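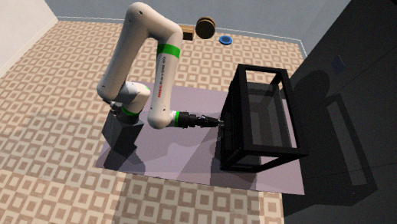 Can I pan out my black sand at home instead of finishing it at the creek?

Most people can, and the fine gold usually comes out better that way. All it takes is a tub of clean water, a good light and an unhurried evening.

Workshop Tips: Cleaning Up Your Gold Concentrates
Updated 2019-08-06

I used to stand in the creek up at Flonddale until my knees gave out, trying to get every last speck out of the pan before dark. I lost more gold doing that than I ever lost any other way. These days I stop when I'm down to a cup or two of black sand, tip it in a bucket with a lid that seals, and bring the whole business home to the garage. The light is better, the chair is better, and there's coffee.

What follows is how I do it. Plenty of folks in the Sovthorpe club do it differently and get on just fine, so take what's useful to you.

Setting up the tub

Use a tub wide enough that you can swirl the pan without knocking your knuckles on the sides. A mixing tub from the hardware store is fine, and so is an old baby bath. I fill mine to 8 inches. Put a second pan on the bottom, right under where you work, so that anything you spill lands in something you can pick up and run again.

Add one drop of dish soap. One! Fine gold floats on plain water if there's any oil on it, and skin has plenty of oil, and so does a brand-new plastic pan. I bought a Flilleo pan two seasons back and scrubbed it three times with hot soapy water before it quit feeling greasy. Rough it up a little with a scouring pad while you're at it.

Don't work over the kitchen sink. I know it's tempting, with the faucet right there, but black sand settles in the trap and stays there, and it's hard to be cheerful with a plumber about something you did yourself.

Sort by size first

If you only take one tip from this page, take this one. A big grain of ordinary sand can act just like a small grain of gold in the pan, and if everything is mixed together you'll be fighting it all night. Run your concentrates through screens, and pan each size by itself.

I have a stack of Sandberg sieves, the little ones that fit over a coffee can. I start with a kitchen strainer for the gravel (a retired one, and it is never going back to the kitchen), then screen to 100 mesh, then 200. What passes the 200 is like face powder and I save it in a jar for winter. Screen it wet. Dry screening throws dust all over the garage and you don't want to be breathing that stuff, so if you ever must do it dry, wear a proper dust mask and go outside.

Look over the gravel before you throw it out. Check with a flashlight held low to the side, since a picker can hide in plain sight among yellowish pebbles.

The magnet

A lot of black sand is magnetite, and a magnet will lift it right out. Put the magnet inside a sandwich bag, or a pill bottle if you have one the right size, and sweep it through the sand under water. Lift it over to another dish, pull the magnet out, and the sand drops off.

It'll take some gold along with it. The grains clump up and trap the little flakes between them, so drop the magnetic sand in clean water, spread it out and pick it up again - two or three passes is plenty. Keep the magnet a bit above the sand and let the grains jump to it. If you push it down into the pile you'll drag up everything.

Tapping it down

With the magnetite gone there's usually only a spoonful or two left. Put a little water in the pan, tilt it, and tap the rim lightly with your fingertips while the water rolls back and forth. The sand creeps one way and the gold hangs back. Small taps! My first winter I went at it like a drum and wondered why nothing separated.

A snuffer bottle will take up the flakes along with some sand, so squirt it all into a clean pan when you're finished and go over it once more. For the tiniest bits I use a damp artist's brush.

Drying and weighing

Dry your gold before you weigh it. Water adds more than you'd think, and it makes the fines stick to everything. I use a stainless measuring cup on a hot plate set to low, out in the open air, and let it cool all the way before I pour it onto a creased sheet of paper. Tap it into a glass vial from there. Turn off the fan first. Ask me how I know.

One serious note. If you ever see gold that looks silvery or sticks together in a soft blob, it may have old mercury on it, which still turns up in streams from the early mining days. Don't heat it, don't try acid on it in the garage, and keep it out of the drain. Seal it in a jar with some water over it, label it, and call your county's hazardous waste office.

Save your tailings

I keep the leftover black sand in buckets by year, with a strip of masking tape on the lid saying where it came from. Last November I reran a bucket that was 9 years old, from back before I owned a decent screen, and there was a nice little line of fines in it.

Rinse the tub outdoors, hang the pans up to dry, and check the bottom of that second pan before you dump it.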